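Section 4: Sorting and putting away the bricks

Your Brimolier block set comes packed by color, and we warmly suggest you keep it that way at home, one tub to a color. It makes building time so much more pleasant when a child who wants orange can go straight to orange! The steps that follow assume you have already unpacked the carton (Section 2) and rinsed the bricks as described in Section 3.

You will need:
The tub you set aside for this color
A dry dish towel
A small lidded jar or box for odds and ends
The parts list, order no. 643, from the back of this guide

1. Put the tub on the floor or on a low table where everyone can reach it. Spread the towel beside it.

2. Pull apart any bricks that are still joined. The bigger ones come apart most easily if you hold the lower brick still and rock the upper one gently from end to end. Please don't use a knife or a screwdriver, as the studs mark easily.

3. Lay the bricks in the tub in a single layer to begin with, and don't worry one bit about which way up they land. 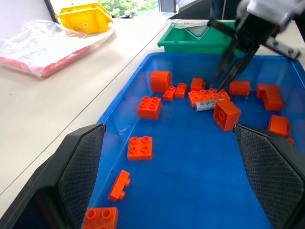
4. Look through the shapes while they are spread out. The squares and the long bricks are easy to spot, but the little two-stud ones like to hide behind their bigger neighbors, so tip the tub a little toward you and let everything slide.

5. Take out anything that isn't a brick. After a good long afternoon of play you may find batteries, beads, crayons, bottle caps and goodness knows what else, and it all goes into the jar with the lid firmly on.

CAUTION: Batteries must never be stored with the bricks. Keep new and used batteries away from children at all times. If you think a child has swallowed one, get emergency medical help right away — do not wait for signs of illness.

6. Lift each larger brick and check the floor of the tub under it before you call the job done. Small things do slip underneath.
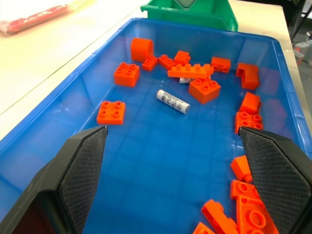 Fig. 4-2. Orange bricks in the blue tub, with a battery still to be taken out.

7. Compare what you have with the parts list. Arches and stepped pieces are listed on their own line, after the plain bricks. If one is missing, look under the sofa first (we always do), and then write to us with the order number and we will see what we can find.

8. Wipe the rim of the tub with the towel and put it away. Tubs may be stacked 2 high on a firm shelf, with the heavier one at the bottom.

Note: Bricks from our older Ziline range fit these ones, though the grip is a little tighter. You can store both together if you like. Mireille Ghanem, who looks after our spare parts desk, asks that you mention it in your letter if your set is a mixed one, as the part numbers are different.

Note: Keep the tub out of strong sun and away from radiators. Orange fades sooner than the other colors do.

For cleaning between uses, go on to Section 5.

Guide revised Jul 5, 2022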